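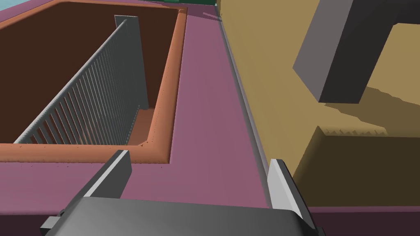 Figura 1. La pinza abierta sobre la encimera simulada, con la rejilla metálica dentro del fregadero.

Memoria de la visita al laboratorio de Trurnel

Lo primero que tengo que decir es que yo iba a la jornada de puertas abiertas pensando en brazos enormes moviendo piezas de coche, y me pasé media mañana mirando una cocina en una pantalla. ¡Y me encantó! La visita era parte de la asignatura de Automatización y fuimos 13 de clase, en autobús, a las ocho y media (con bastante sueño, todo hay que decirlo).

Nos repartieron en dos grupos. El mío empezó por la sala de simulación, donde trabajan con un entorno que llaman Lorkwood. Es una colección de cocinas virtuales y en cada una hay que resolver una tarea doméstica. La de la demostración era sacar la rejilla del fregadero, que parece una tontería hasta que lo intentas. En la vista de la figura 1 se mira desde arriba, casi pegado a la pinza, y cuesta calcular a qué distancia queda todo. Los barrotes son muchos y van en una fila larga y regular, y el borde redondeado del fregadero se interpone si entras demasiado bajo.

Después de la explicación nos dejaron probar con un mando. Teníamos 40 segundos por intento. En el primero choqué con la pared, en el segundo cerré la pinza en el aire y en el tercero toqué la rejilla - tocarla, nada más. Una compañera sí consiguió levantarla y le aplaudimos como si hubiera metido un gol.

Lo que más apunté fue la parte de los datos. Para esta tarea tienen guardados 425 intentos hechos por personas, de los que dan por buenos 341. Los demás no se tiran: los usan para revisar en qué momento se tuerce la cosa. Si hago la división sale un 80 % de aciertos, bastante mejor que mi cero de tres.

También pregunté por los colores, porque una encimera malva con el fregadero marrón de borde naranja me chocaba un poco. Me contestaron que cambian los tonos de una cocina a otra para que el programa no se aprenda un único decorado. Esto lo habíamos visto en teoría en noviembre y yo no lo había entendido hasta ese momento.

La segunda parte, en el taller Clukier, fue más corta. Vimos el cambio de dedos de una pinza y nos explicaron cómo la calibran, aunque íbamos con prisa y mis notas de ahí son flojas. Para el trabajo final me gustaría montar una tarea parecida con un escurridor más sencillo, de pocos barrotes, y comparar dos posiciones de cámara. Me falta mirar si el ordenador del aula puede con ello.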